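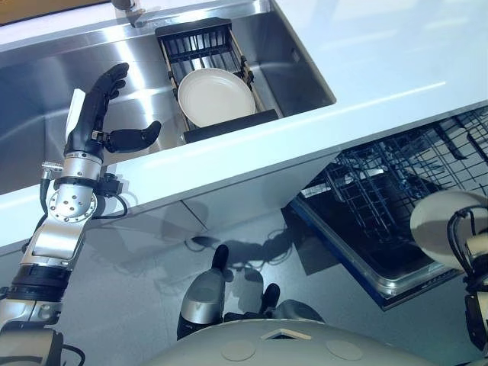
Ticket 557 - Right hand lets go late, dishwasher demo
Opened by: Menaka Ranasinghe
Status: open, need a second opinion

Hi Harish, me again! We have the open day on 14th June and the dish demo is still giving me grief. Moving plates from the sink to the dishwasher goes fine right up to the release. Then the right hand hangs on to the plate for an extra couple of seconds, and the tines drag at it when the arm backs off.

What I've tried so far:

Restarted the hand controller (twice, sorry). No change.

Swapped back to the October grip settings. Better, but it dropped one plate out of 23, and I don't want that with kids standing at the rope.

Slowed the wrist down to 15 percent. Looks very gentle, takes forever, and Ha-neul says people will wander off to the coffee.

The log shows the open command going out on time and the fingers answering 600 ms later. Left hand doesn't do it at all, same script.

Update, after lunch: Parvathi reseated the connector at the right wrist and we got a clean run, then the lag came back on the next plate. So maybe the cable? It does get a good bend when the arm reaches down to the lower rack - could you send a spare over with the Flanorlow crate?

I'll leave the dishwasher door open and the rack out so you can run it remotely tonight. Ping me before you start, please.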